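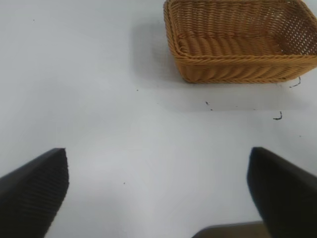 设备预算表的第一版只有四行：机械臂、夹爪、腕部相机、安装。负责这笔采购的自动化主管说，问题恰好出在没有写进去的部分。她所在的Varnine是一家做礼品篮分装的企业，去年立项时打算用两台协作机械臂替换一段人工上料工位，承载物从塑料周转箱到编织篮都有。编织篮的预算最难估：篮口是一圈绳状的粗编边，篮壁斜着往下收，右侧内壁又是带小孔的格状编法，同一只篮子上就有几种不同的表面。“供应商报价时问我工件尺寸和重量，我都答得出来。问我夹哪里，我答不出来。”

她后来把“夹哪里”单列成一项前期费用，叫作抓取验证。做法是在签主合同之前，先付一笔固定金额，由集成商用目标型号的夹爪对实物做抓取测试，交付原始记录和腕部相机的图像。三家集成商里，Rebane同意这样拆分，另外两家坚持验证费用含在总价内。她没有选后者。

“含在总价里的意思是，验证不通过，钱也已经花在整机上了。”

抓取验证的合同条款写得很细。工件由买方提供，共104只，从正常到货批次里抽取，不允许挑选。夹爪指尖材料、开口行程、夹持力设定值逐次记录。篮子掉落、篮边变形、编条松脱分开统计。验收线定在95%，低于这个数，集成商可以更换一次指尖方案，重测一轮，费用不另计。第一轮结果是87%。

她对这个数字并不意外。失败主要集中在两类：一类是指尖压在编边的凸棱之间，受力后滑移；另一类是视觉定位给出的篮边位置偏了。前一类改指尖，后一类要改光源和算法参数，两者的成本不在一个量级。她要求集成商在重测报告里把两类分开报价，避免以后合并成一个笼统的“调试费”。

“调试费是我见过弹性最大的科目。写一个总数，到年底没有人说得清花在哪里。”

谈到台面，她说这是预算里最便宜也最容易漏掉的部分。测试用的是浅色哑光台面，和蜜色的篮子对比足够，但编织件会掉屑，深色的碎丝和小点在浅色面上格外显眼。碎屑对整篮定位影响不大，对后面一道小件识别则可能产生误检。项目组为此加了两项：一套台面吸尘装置，以及写入班次作业表的清洁工时。吸尘装置是一次性投入，清洁工时每年都有，她坚持把后者列进运营预算，没有摊进设备款。

“财务一开始不同意，认为几分钟的擦拭不值得单独列。我把两班的时间按年折算给他们看，数额超过一副备用指尖。后来就列了。”

备件的算法也做过调整。Preltitz提供的夹爪目录价里不含指尖，指尖按易损件单独计价。最初的方案是每台臂配一副备用，她改为按更换周期计算：先在验证阶段测指尖纹路的磨损，每隔固定循环数测一次摩擦力，降到设定值的某个比例即判定更换，再由产线节拍反推年用量。数据不足的时候，她宁可把备件预算标为“待定”，附上测试完成的月份，也不接受供应商给的经验值。

关于相机，她的意见比较保留。腕部相机的视野离工件近，能看清编边，代价是指尖一直占着画面下方的一部分，靠近边缘的篮子又常常只能拍到局部。集成商建议在工位上方再加一台固定相机，总价会上升，节拍能缩短大约2秒。她没有当场答应，要求先用现有硬件测一轮“先粗定位、再移动到位补拍”的流程。若节拍仍能满足，第二台相机就推迟到下一个预算年度。

“加相机很容易批，因为它看起来像一个明确的东西。但每加一台，标定、线缆、支架和备机都跟着来，这些在报价单第一页上看不到。”

付款节点按四段划分：抓取验证报告通过，出厂测试通过，现场安装完成，连续运行一个月后验收。最后一段留的比例较高，她没有透露具体数字，只说比集成商惯常接受的要多，作为交换，买方承担来料批次变化造成的额外调试。对编织篮来说，这一条并非让步。供应商Badevura每季度更换一次编条来源，颜色和硬度都会有偏差，如果把这种偏差的风险全部推给集成商，对方只会把它加进报价。

她现在用的预算模板有十几行，比第一版长了不少。其中“工件”一项排在机械臂前面，栏内要填的内容包括：材质、可夹持部位、允许变形量、批次差异、是否掉屑、空载与装载两种状态下的重心。空白栏不允许提交。

装载状态目前还没有测。验证阶段用的都是空篮，重测合格后，才会用配重逐级加到满载。她预计届时夹持力要重新设定，编边能否承受是主要疑问。如果不能，方案会改为托底，夹爪型号随之变更，已付的验证费用不退，夹爪的订单则尚未下达。

第二轮测试安排在六月。指尖已换成带更密横纹的版本，光源位置未动，为的是先把滑移这一类单独看清楚。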